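Projektbericht: Greifplanung für liegende Flaschen mit Vado
Deisy Huanca, Projektseminar Robotiksoftware, Abgabe 29. November 2025

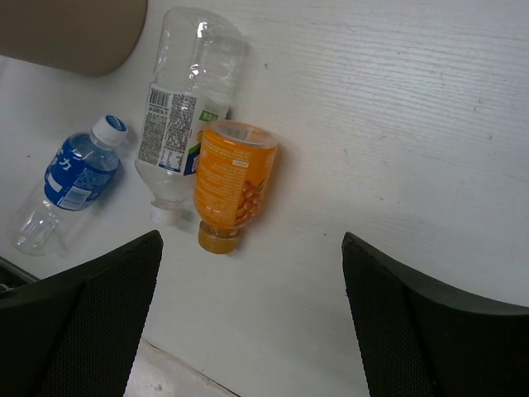

Ziel war ein Planer, der aus einem einzelnen Bild der Handgelenkkamera einen Greifpunkt und einen Drehwinkel liefert. Kein Tiefensensor, keine CAD-Modelle. Die Vorgängergruppe hat im Juni mit stehenden Flaschen aufgehört, liegende galten als "später". Später war dann ich.

1. Aufbau der Software

Drei Knoten. Tarninari macht die Segmentierung, Vado rechnet aus der Maske die Greifpose, Condori fährt die Trajektorie ab und prüft auf Kollision. Kommunikation über Topics, Konfiguration in einer YAML-Datei pro Knoten (die von Condori ist leider gewachsen, siehe Repo, bitte nicht als Vorbild nehmen).

Vado im Detail: Maske rein, Hauptachse per PCA, Greifer quer dazu. Greifpunkt zuerst Schwerpunkt der Maske. Danach Test, ob die Finger links und rechts Platz haben. Wenn nein, Punkt entlang der Achse verschieben und nochmal testen. Wenn gar nichts geht, andere Flasche zuerst.

2. Daten

Trainiert auf 3.000 Bildern, teils aus dem alten Datensatz, teils neu aufgenommen. Label per Hand in Vistari. Das hat deutlich länger gedauert als geplant, vor allem bei durchsichtigem PET auf heller Platte. Weiße Deckel auf weißem Tisch findet man beim Labeln selber kaum, das Netz dann natürlich auch nicht. Etiketten dagegen kein Problem, die werden fast immer sauber erkannt.

3. Probleme

Durchsichtige Flaschen: Tarninari liefert oft nur das Etikett als Maske. PCA auf einem Etikett ist Glücksache, weil es fast so breit wie lang sein kann. Der Winkel springt dann um bis zu 90 Grad und der Greifer will längs zufassen. Abhilfe: Seitenverhältnis der Maske prüfen, bei zu kleinem Wert Pose verwerfen und aus leicht anderer Höhe neu aufnehmen. Nicht elegant, läuft aber.

Überlappung: Wenn eine Flasche das Etikett der anderen verdeckt, wurden beide anfangs zu einer Maske verschmolzen. Mit der Kantenstrafe im Loss besser geworden. Reihenfolge jetzt: erst die Flasche mit der vollständigeren Kontur greifen, dann neues Bild.

Eigene Finger im Bild: Am unteren Rand wurden sie als Hindernis gewertet, Condori hat dadurch jede Bewegung abgelehnt. Einen ganzen Nachmittag gesucht. Feste Maske drüber, erledigt. Muss man neu erzeugen wenn die Kamera verstellt wird!

Handauge-Kalibrierung: driftet. Woran es liegt weiß ich nicht sicher, vermutlich die Halterung. Vor jeder Versuchsreihe neu kalibriert.

4. Stand

Einzeln liegende Flaschen mit buntem Etikett gehen zuverlässig. Bei überlappenden hängt es an der Segmentierung, die Posenberechnung selbst ist dort selten schuld. Ganz klare Flaschen ohne Etikett sind weiterhin nicht gelöst, die habe ich aus der Auswertung rausgenommen und seperat protokolliert (Anhang B).

5. Offen

- Orientierung Deckel/Boden: Vado kennt nur die Achse, keine Richtung. Zum Einsortieren bräuchte man die.
- Neuaufnahme aus anderer Höhe braucht 2 Bewegungen, eine müsste reichen
- Unit-Tests für Condori fehlen noch
- README aktualisieren, die Startreihenfolge der Knoten stimmt nicht mehr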